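Storage and Seating in a Shared Lounge: Report on the Lavari House Project

Course project in Interior Planning, Trerkwood College
Submitted Tuesday, May 3, 2022

1. Background

Lavari House is a student residence with a single common lounge on the ground floor. The lounge serves as a study area during the day, as a sitting room in the evening, and occasionally as a guest room. It has no closet of its own. Over the past academic year, residents reported that the seating was often taken up by boxes and bags, and that guests who had reserved the sofa bed had to clear it before they could use it.

The residence office asked the project group to study how the furniture in the lounge is used and to propose changes that could be made at low cost. The budget for the work was set at 500 dollars, including any shelving. Structural changes to the room, painting and the purchase of new seating were excluded from the assignment.

2. Method

The group visited the lounge on 17 occasions during March, at different hours of the day. On each visit, the members noted which seats were in use, which were occupied by objects, and what kind of objects these were. Residents were also invited to complete a short written survey, which asked where they usually sat, whether they had ever hosted a guest in the lounge, and where they placed deliveries that were too large for the mail shelf.

Items were grouped under four headings: deliveries, household supplies, personal belongings and furniture parts. An item was recorded as stored if it remained in the same position on two consecutive visits. The group did not open any package, and contents were recorded only as printed on the outside.

3. Findings

3.1 Seating

The low sofa bed is the most frequently used piece of furniture in the room and also the one most often used for storage. Its long, flat cushion is at a convenient height for setting down a heavy load, and the end nearest the wall is out of the way of people walking through. Residents who answered the survey gave both of these reasons. Several added that they had believed the far end of the sofa to be an agreed place for deliveries, although no such rule exists.

3.2 Household supplies

Supplies bought for the whole residence were the largest group by volume. They included paper goods, cleaning products and protective masks, all of which are ordered in bulk through the supplier Cakby. The outer cartons are bulky, and the supply cabinet in the hallway was built for smaller packages. A carton that does not fit in the cabinet is normally left in the lounge until enough of it has been used. 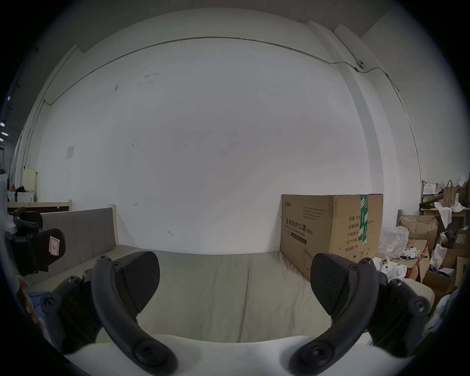

Trerkwood Student Reports, No. 602

The large brown carton on the sofa bed is marked in Chinese and English as containing N95 medical protective masks. Standing upright on the far end of the cushion, against the wall, it takes up space that is needed when the sofa serves as a bed. The light gray backrest, with its vertical channels, gives no storage space of its own.

Cartons of this type carry useful information on the outside, including fields for quantity, batch number, production date and expiration date. The group considers it important that this side remain readable wherever the carton is kept – a box turned to the wall is easily forgotten, and supplies may pass their date unused.

3.3 Personal belongings

Coats, backpacks and sports bags were found on the seating mainly in the evening and were usually gone by the next visit. The group does not regard them as a storage problem. A row of hooks near the door would be sufficient.

4. Proposal

The group recommends that bulk supplies be moved to a low, open shelf along the hallway wall. A shelf from the Hou series was selected for its depth, which allows a full carton to stand with its printed side facing out. Heavy cartons should be placed on the bottom level. Deliveries addressed to individual residents should be collected within 2 days, after which the residence office would move them to its own storage room.

The sofa bed should be kept free of objects at all times, and a small printed notice to this effect should be placed beside it. The seat cushion should be straightened after each use, and bedding for guests should be kept in a lidded bin under the study table.

5. Limitations

The observations cover one month only. Deliveries are known to increase at the start of each semester, and the proposed shelf may prove too small in those weeks. The survey was voluntary, and residents of the upper floor, who use the lounge less, were poorly represented in the answers. A second round of visits in the fall would show whether the hallway shelf is being used as intended.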